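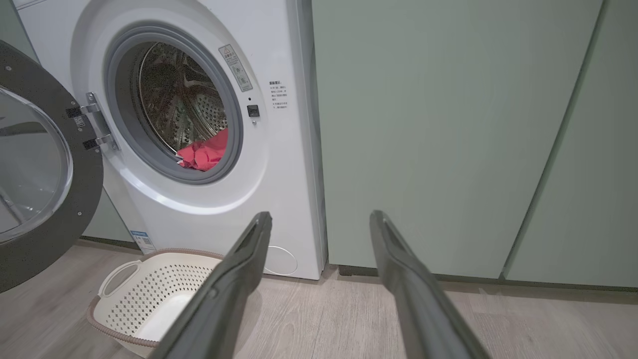
Wednesday's reds, and the basket with the stars.

I have been promising to write about laundry since we moved into the flat at Trollovside, and every time I sit down to do it I end up telling you about the bread or the bus instead. So today it is laundry and nothing but laundry (well, mostly).

I like doing the washing. I know that's an odd thing to admit to. My gran had a twin tub that had to be dragged out from under the worktop every Monday, with a hose hooked over the sink and the windows running with steam, and I suppose I picked up from her the notion that a wash is a bit of an event. She sorted everything into heaps on the lino, whites, darks, and a third heap she called "the doubtfuls", which was anything red. I still have a doubtfuls heap. It sits on the bedroom chair until there's enough of it to be worth a go of its own, and then it goes in all together, pinky red and crumpled, and nothing pale is allowed anywhere near it.

I learned that the hard way, of course. There was a set of white pillowcases, a wedding present, and one red sock. We slept on pink pillowcases for years. They were rather pretty in the end.

The machine came with the flat, a white front loader with its labels in Chinese, and I don't read a word of Chinese. For the first fortnight I was quite frightened of it. There's a little block of instructions printed on the front and a warning triangle stuck on at a slant by the door, and I used to stand there looking from one to the other as though they might suddenly make sense. Then I found a manual in English, 60 pages of it, tucked at the back of a drawer, and read it from start to finish over two pots of tea. Most of it I have forgotten. What stayed with me was the page about the rubber seal, and I now go round the inside of it with an old flannel every Sunday evening. You would not believe what collects in there — hair grips, grit, a button I had been hunting for since Easter.

I leave the door wide open between washes as well. It does get in the way, and I have caught my hip on it more than once, but the drum smells so much nicer for having the air in it.

Now, the cupboards. Several of you asked about the green after my last post. It's a pale sage, the tall doors beside the machine are the same colour as the rest, and no, I didn't choose it. I wasn't at all sure about it when we first came to look round. In the shop at Tratell I even went as far as picking up a paint card, meaning to have everything cream by Christmas. The card is still on the fridge and I have grown so fond of the green that I would be sorry to see it go. It looks lovely against the light grey floor on a dull day, and we get plenty of those.

And the basket! I had a big wicker one for years that snagged every jumper I owned. This one is white plastic with tiny star-shaped holes all over it and a braided rim in a sort of brownish pink, and I found it on the market at Prydderch when I had gone in for onions. It lives on the floor in front of the machine, ready for whatever comes out. It's light enough to carry with one hand through the cut-out handle, so the other is free for the peg bag, or more often a biscuit.

I hang everything on the airer by the back window if the weather is poor, and out on the line if it isn't. Reds go inside out so the sun doesn't fade them. Towels get a good hard shake first, the way Gran did it, with a crack you could hear three doors down.

Next time I'll tell you about the ironing, which I do not enjoy in the least, and about the linen shelf, which is in a shocking state. If anyone has a good way of folding a fitted sheet, do leave it in the comments. I have tried four and they all end up as a ball.

Posted 2026-09-09 in Home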